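E-Mail-Liste aufräumen: inaktive Abonnenten in Cirkell aussortieren

Vor dem nächsten Newsletter lohnt ein Blick auf die Adressen, die seit Monaten nichts mehr öffnen. Sie kosten Geld und drücken die Zustellrate.
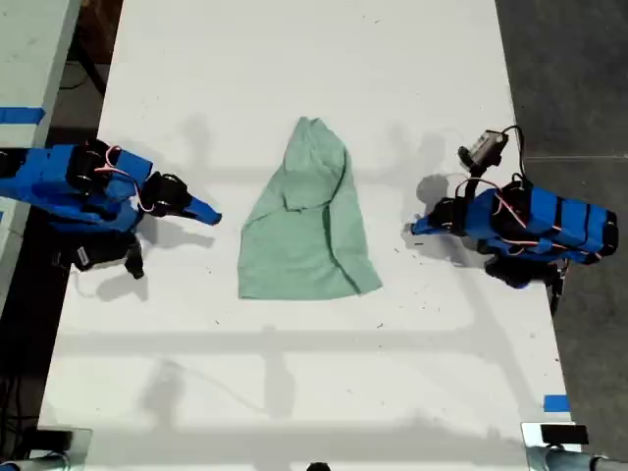

Bei uns läuft das zweimal im Jahr, im November und vor dem Sommer.

1. In Cirkell unter Kontakte ein neues Segment anlegen. Bedingung: in den letzten 12 Kampagnen nichts geöffnet und nichts geklickt.

2. Neue Anmeldungen ausnehmen. Wer erst 2 Mails bekommen hat, gehört nicht ins Segment.

3. Das Segment als CSV exportieren und sichern. Gelöschte Kontakte stellt Cirkell nicht wieder her.

4. Eine kurze Mail an das Segment schicken. Betreff ohne Rabatt, im Text ein einziger Link: "Ja, ich möchte weiter Post bekommen."

5. Zwei Wochen warten. Wer geklickt hat, bekommt das Tag "aktiv".

6. Alle anderen abmelden, aber noch nicht löschen.

Der kleine Tarif endet bei 999 Kontakten. Abgemeldete zählen dort mit, in dem Fall also nach dem Export doch löschen.

Den Text für Schritt 4 hat Manon MacDonald geschrieben, er liegt bei den Vorlagen.

Stand: 30.1.19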